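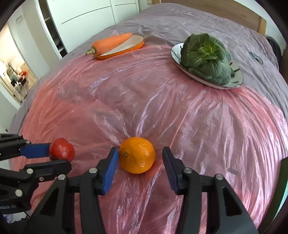 Budgeting for a second pair of hand-held grippers

AshwinGowda
Hi all, long post, sorry in advance! We've been doing our pick-and-place recording at home with fruit and vegetables, and I have to get a spending plan to Weerasinghe by June. The quote from Trimeck is $1788 for another pair, plus $52 for a set of spare finger pads. I'm tempted to say yes and be done with it, but I'd love to hear from people who have bought a few of these.
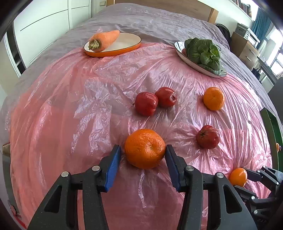 My other thought was to keep the grippers we have and put the money into storage and a proper table, because kneeling by a bed all afternoon is hard on the back (mine, anyway).

zirkuldale_pete
Table first, please! I would also buy more pads than you think you need. We went through 15 in our first year at Zirkuldale, and waiting on shipping was worse than paying for them.

marlo_k
Have to disagree with Pete on the table. A second pair means two people can record at once, and you can do that on any soft surface with a tray from the kitchen.
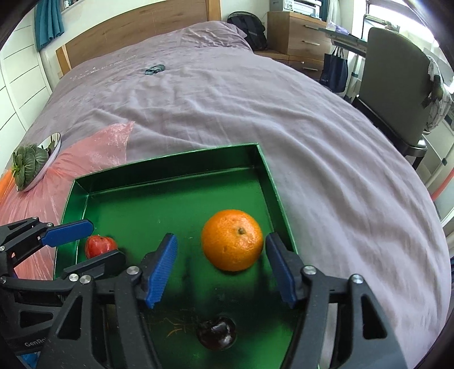

Green tray on the duvet, blue pads open on either side of the orange.

AshwinGowda
Good points from both of you. We do like the tray — it keeps the round things from wandering off. Has anyone tried Ureck for pads? They want $50 a set, so it's hardly a saving. 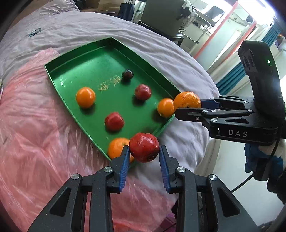 I should add that groceries come out of the same budget, and I had left them off my first draft completely.

zirkuldale_pete
Ureck pads were fine for us, just slow to arrive. And still the table, Marlo, sorry :)

marlo_k
Ask Trimeck if they'll throw in the pads with the pair. They did for me.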